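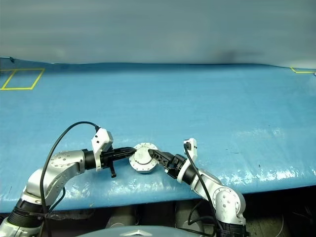
Blue cover on the table, with a taped rectangle at the rear left corner.

Covering and marking out a work table

These steps are for the big tables at Wondetti, but they suit any broad tabletop where things need to go back to the same spot each time.

What you need
A coloured sheet larger than the table
Yellow tape
Tape measure and a soft pencil
A plain backdrop, if you want one behind the table
A damp cloth and a dry one

1. Wipe the table down and let it dry. Crumbs and grit show as bumps once the cover is on.

2. Lay the sheet with the long side along the back. Ours is cut to 1050 mm deep. Start from the middle and smooth outwards with your forearm, then fasten it underneath at the front.

3. Check the rear edge. It tends to go a bit wavy, and a small amount of this is fine. If it bothers you, pull the cover towards the back corners and fasten it again.

4. Hang the backdrop so it falls straight behind the table. Wipe off any marks down low, where it meets the tabletop.

5. Measure your rectangles. We use 246 mm by 144 mm, one near each rear corner. Pencil the corners only.

6. Run the tape along the outside of the pencil marks, one side at a time, and overlap the ends. Press it down with a thumbnail. Don't stretch it — stretched tape lifts by the next day.

7. Turn on the lights you'll be working under. A glossy cover throws glare, usually worse on one side. Move the lamp or tilt the shade before you fiddle with the cover. Creases catch the light too, and smoothing helps a little.

To change the layout, peel the tape back slowly at a low angle, with your other hand flat on the sheet.

Lorna Agbayani
Updated 14/06/2018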